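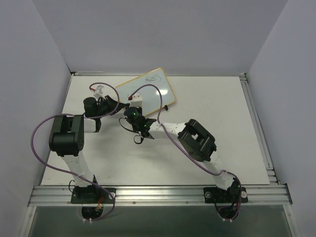

Whiteboard with scribble, white table.

24 January 2020

Glue notes, day 11. The Zeltwood samples came out of the clamps this morning and I'm pretty happy with them! Two of the birch strips had crept a little at the scarf, but the rest stayed put and the glue line is so thin I had to tilt them at the window to find it. The Görtz hide glue is still the nicest to work with, even if it makes the whole room smell like a barn. I soaked it overnight and kept the pot on the low setting (the high one scorched the last batch, remember).

The liquid stuff from Wonarent is another story. It skins over before I've got both faces covered, so I'm going to try warming the wood first. Batch number on the bottle is 1288, in case anybody wants to reorder, though I wouldn't yet.
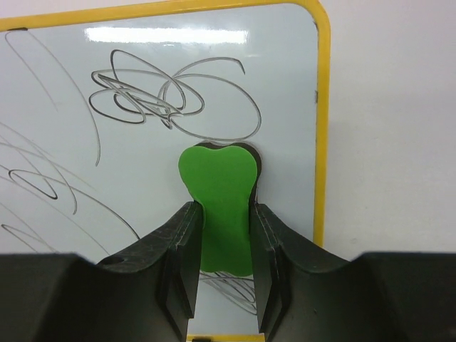 Felt is next on my list, for the pads on the clamp jaws. The cork ones keep leaving a print in the soft maple, and I'm tired of sanding it out. I want a shape I can hang on to with gluey fingers, so I've been sketching pads with a waist in the middle and wide rounded lobes on the end, same as that green eraser. Going to cut 30 from the Prallthorpe offcuts and see if they stick to the jaws with plain contact cement.

Still to do: wash the brushes, label the January jars, find the good spring clamps.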